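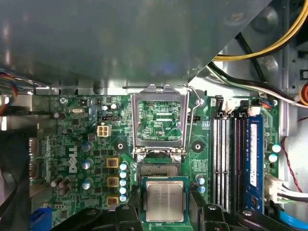 Open call for performers - Stalholm, a new stage play
Kendalton Playhouse, studio theater

Kendalton Playhouse is casting six roles for Stalholm, a full-length play set in the office of a ferry company during its last winter of service. Rehearsals start in January. The production runs for 3 weeks in the studio, followed by four performances at Dristham Town Hall.

Performers of any training background may apply. No agent is required. Applicants must be 18 or older on the first day of rehearsal and must be able to work evenings.

Roles

Harbormaster: 50 to 70, any gender. On stage for most of both acts. Long speeches, some of them delivered over a radio with no scene partner visible.

Ticket clerk: 20s or 30s, any gender. Fast dialogue, light physical comedy.

Ship's engineer: 40s or 50s, any gender. Two scenes in Act One, one in Act Two. Must be comfortable on a fixed ladder to a height of 10 feet.

Company auditor: 30s to 50s, woman. Arrives at the end of Act One and does not leave the stage after that.

Passenger / Radio voice: any age, any gender. Doubled role. Clear contrast between the two voices is needed.

Deckhand: 18 to 25, man. Sings one unaccompanied verse. A trained voice is not needed.

Playing ages are given, not actual ages. Ethnicity is not specified for any role. The script makes no reference to disability in any character, and disabled performers are invited to apply for all six. The engineer's ladder scene can be restaged at floor level on request.

Selection

Round one is by recording. Submit one speech from the audition pack, no longer than two minutes, filmed on any device. Picture and sound quality are not scored. Each recording is viewed by three readers, who score text, clarity and timing separately before they compare notes. Readers do not receive names, credits, headshots or training history in this round.

Round two is in person at the Robichaud Rooms, next to the Playhouse. Sessions are on a Thursday in November, between 2 p.m. and 9 p.m., in slots of 20 minutes. Sides are sent out one week ahead. They do not need to be memorized. Large-print and audio versions can be requested on the application form.

All applicants receive a reply, including those not called to round two. Written feedback is given after round two only.

Pay and hours

Rehearsal fee: $600 per week for four weeks.
Performance fee: $600 per week in Kendalton, plus a single payment of $300 for the Dristham dates.
Travel to Dristham is by company van, at no cost to performers.
Rehearsals are Monday to Friday, 5 p.m. to 10 p.m. - the last week adds two full weekend days for technical work.

Child care and elder care costs during technical rehearsals can be claimed up to $70 per day with receipts.

Access

The rehearsal room and the studio are both step-free. There is one accessible dressing room. Dristham Town Hall has a step-free route to the stage from the rear entrance only, and a portable ramp is used for the last section.

How to apply

Request the audition pack from the Playhouse box office, in person or through the contact form on this site. Put "Stalholm" in the subject line and state which role or roles you want to read for, up to two. The pack includes the speeches, a synopsis, the application form and upload instructions.

Recordings sent by post or on a USB drive cannot be accepted. Applications close at noon on the last weekday of October.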